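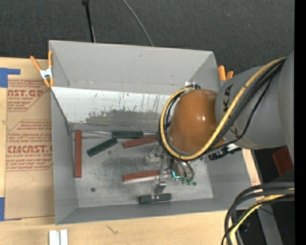
Picking demo at the open day, with the finger on one of the green bars.

We use cookies to remember your settings. Accept / Manage

Our visit to the Sirkness robotics open day
Project report by Rehema Rugemalira, with Yufang Kang

So for our automation project we had to go and see a real robot at work and write up what we learned. Yufang found out that the Sirkness workshop was having an open day in May, and we got there at half past nine, before the queue for the free pens.

The demo we'd picked to write about was bin picking. You tip some parts in a big grey bin, any old how, and the arm has to get them out one by one. Sounds dull, I know – I could have watched it all morning! The parts were red-brown and dark green bars, and our guide, Océane Gauthier, said long thin shapes are a pain because they end up against the walls, where the gripper has hardly any room to get in. One of the brown ones was standing right along the left side like that, and I wanted to know how it would cope.

She told us the team had logged 1,966 tries since they started, and 964 of those were with bars. I asked what counts as a try and she laughed and said they'd argued over that for a week. (A try is one trip down into the bin, whether it comes up with anything or not.)

What I liked best was how un-fancy the set-up was. The bin is held with orange-handled clamps, the same sort my uncle has in his garage, and there's blue tape on the sheet of acrylic next to it. I'd expected everything to be bolted down and shiny. The floor of the bin is properly scuffed too.

Yufang timed a few goes on her phone and got up to 11 seconds for a single pick. We wanted to make a graph but we didn't write down which bar each time was for, so that's our big mistake and we'd do it differently next time – one person on the phone, one on the notebook.

We still need to ask how the software chooses which bar to go for first. Océane has said we can email her.

Comments (3)

Muthoni Chege
Really enjoyed this! Did it get the one by the wall in the end?

Rehema
We had to leave for the bus before it tried, I was gutted

Naomi Mwaipopo
Please add the timings as a table before you hand it in, even without the colours.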